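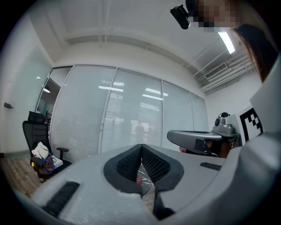
Wood floor in a home office – refinish or cover?

drunda_flats
We're turning the spare room into an office. White walls, white ceiling, wood floor with a lot of chair wear near the desk. Got a quote of $2625 to sand and coat the whole place, or I can buy a rug from Ogilvie for $209 and forget about it. Which would you do?

Skindireo
Rug. Put the money into a decent chair.

halfpastpaint
Disagree. A rug under an office chair bunches up and the castors chew through it. I went through two in 3 years. Sand it once and use soft wheels.

Skindireo
Depends on the rug. A low flatweave with a grippy underlay stays put. Mine has been down 7 years and I roll over it all day.

halfpastpaint
Then you sit lighter than I do.

bovau_reno
Is the quote for the office only or the hall as well? You said whole place. One small room should come in a lot lower than that.

drunda_flats
Office, hall and the front bedroom. They didn't want to price the office by itself.

bovau_reno
Ask someone else then. Plenty of sanders will do a single room if you're flexible on dates. Ours fitted us in one October between bigger jobs. Also check how thick the boards are before anyone brings a machine in. If they've been sanded a few times already there may not be much left above the tongue.

halfpastpaint
Good point about the boards. Pull up a floor vent and look at the edge.

drunda_flats
No floor vents in there, but I can lift the strip at the doorway. Will ring around for a price on the one room and hold off on the rug for now.

Skindireo
Fair enough. Matte finish if you do coat it – gloss shows every scratch.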